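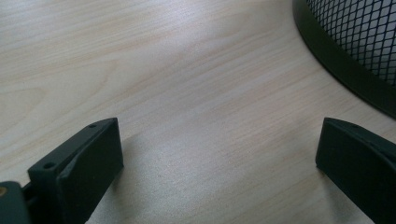

4.2 Registering a stall holder

Use this procedure to add an exhibitor, craft seller or food stand to an event in Zivo. The event itself must already exist and have a status of Draft or Open (see section 4.1). You need the Organizer or Site Manager role.

1. Sign in and select the event from the Events list.

2. Open the Stalls tab and click Add holder.

3. Enter the trading name exactly as it should appear on the printed program. The field accepts up to 215 characters, but the program layout wraps long names onto a second line.

4. Choose a category: Art, Craft, Food, Plants, Repair or Information. Food holders must also complete the Water and Power panel, which opens below the category field.

5. Select a table type. Tables are assigned from the venue stock entered in section 3, and a type with no remaining stock is shown in gray.

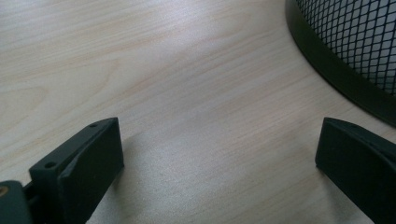

Figure 4-3. Tabletop, wood-grain surface.

6. Enter the number of chairs. The default is two and the maximum is four per stall.

7. Under Waste plan, tick each container the holder will bring. Leave all boxes blank if the holder will use the shared sorting point.

8. Click Save. The holder is given a stall code made up of the zone letter and a number, for example C13.

Note: Stall codes are not reused. If a holder is deleted, the code stays reserved until the event is archived.

4.2.1 Moving a holder to another zone

1. On the Stalls tab, click the stall code.

2. Click Change zone and pick the new zone from the list.

3. Check the power load shown at the bottom of the panel. A red figure means the zone is over its limit.

4. Click Confirm. A new code is issued and the holder receives a message with the revised arrival time.

CAUTION: Do not move holders after the site map has been sent to print. Zivo updates the online map only. Printed maps and gate lists keep the old codes.

4.2.2 Importing holders from a file

Lists exported from Flovport can be imported without changes. Other files must be saved as comma-separated text with a header row.

1. Click Import on the Stalls tab and select the file.

2. Match each column to a Zivo field. Unmatched columns are ignored.

3. Click Test import. Rows with errors are listed by line number.

4. Correct the file, repeat the test, then click Import now.

Note: If message 261 appears, the file contains two holders with the same trading name. Rename one of them – adding the town is enough – and run the test again.

Section revised Jan 7, 2019. Send corrections to Jinlong Xue, documentation.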